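Household robots still slow at clearing up, Dondidton trial finds

A robot that can clear a cluttered surface in an ordinary home without help is still some way off, according to results given out in Dondidton on 10th April by the team behind the Fitura home-help project.

The machine was set 252 tidying jobs in rooms that people live in. It finished nine of them with no one stepping in. In the rest it either stopped and asked for help, put something in the wrong place, or ran past the time allowed.

Begoñe Vidal, who runs the home trials for Mridha, the Ondgate company building Fitura, told a meeting at the town library that the result was lower than she had hoped for but that it was a fair one. The jobs had been left as hard as they would be on a normal evening, she said, and the rooms were not cleared beforehand.

"If you give it a mug on a bare worktop it will pick up the mug all day long," she said. "Give it a heap and it has to decide what is one thing and what is two things. That's where the time goes."

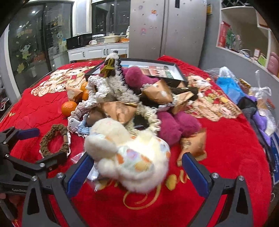 Issue 368 | Page 2

The heap is now treated as a job of its own. Soft toys, fluffy hair things, crochet and fruit tend to end up in one pile in a busy home, and a person sorting it hardly looks. Fingers feel that an orange is firm and a toy is not. A machine working mainly from its cameras sees a patch of colour and has to guess how far it goes and what is underneath.

Plush is among the worst materials, the meeting was told. It squashes when gripped, so the fingers close further than planned and sometimes take hold of the cloth below as well. When that happens on a fluffy blanket or table cover the whole lot moves, and whatever was resting on top rolls off. Fitura has been taught to stop at this point and let go. It does so reliably, which the team counts as progress, although it leaves the pile where it was.

Clear plastic is the other regular trouble. Bags and sleeves show whatever is behind them and shine under a ceiling light, and the machine has several times reached straight for the object inside as though the bag were not there. Vidal said this had improved over the winter but was "nowhere near good enough for a kitchen".

Fruit did better. Oranges are round, firm and one colour, and Fitura now picks out a loose one at the edge of a pile in most attempts. It has more difficulty when several are touching.

Much of what the machine learns comes from people doing the same work with grippers held in the hand, so that the fingers it studies are much like its own. Vidal said this had turned up habits that no one on the team had thought to write down. People push things aside before they pick anything up. They take the top item even when they want the bottom one. They will often use one gripper to hold the pile steady while the other does the lifting — a simple enough trick, and one that Fitura has only begun to copy.

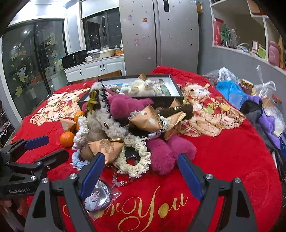 Speed remains the main complaint from the households taking part. One woman said at the meeting that she had gone upstairs, changed two beds and come down again to find the robot on its third item. Another resident said he liked having it in the house and that his children had started leaving things out on purpose to see what it would do.

There were sharper questions about what the machine is for. A retired home carer from the Ondgate side of town asked whether anyone needed a robot to put away toys, when the people she used to visit wanted help with washing, bins and getting things down from shelves. Vidal said that was a reasonable point. Tidying had been picked first, she said, as most of the mistakes are harmless ones. An orange dropped on a rug can be picked up again. A pan of hot water cannot be treated that way, and Fitura will not be allowed near a cooker in this round of trials.

Washing has been tried in a small way. The machine can empty a front-loading washer into a basket and has been doing so in several of the homes. It can't yet fold. Socks are put in a heap and left for somebody else, and anything with long sleeves is likely to be dragged across the floor.

Shops have been watching too. Mridha tried an earlier version in the stockroom of a gift shop in Ondgate, where it was asked to sort mixed returns into trays. Boxed goods went well enough. Soft goods and anything in a bag had to be done by staff, and the shop's manager chose to end the arrangement when it came up for renewal. She said at the time that she would look at it again if the machine could manage a full delivery on its own.

Asked when that might be, Vidal would not give a year. She said the firm had been caught out before by promising dates, and that she would sooner bring people in to watch than tell them how well it was going. She did say that putting things away was proving harder than picking them up. A person knows that the hair ties go in one drawer and the snacks in another, and every household has it differently. Fitura has to be shown each time it goes into a new home, and it forgets if the drawer is changed.

The next round starts in June, again in homes around Dondidton. The jobs will be shorter, and the machine will be allowed to do part of one and leave the rest — taking only the fruit from a pile, for instance, or only what is lying loose on top. The team will record how long a person then takes to finish off, to see if half a job done by a robot saves anyone any time at all.

Households that want to take part can leave their names at the library desk. A room with a table or bed that is often covered in things is preferred, and there is no need to tidy it first. Pets are allowed, though dogs must be kept in another room while the machine is running. Visits last a morning or an afternoon, with a member of staff present throughout, and there is no payment.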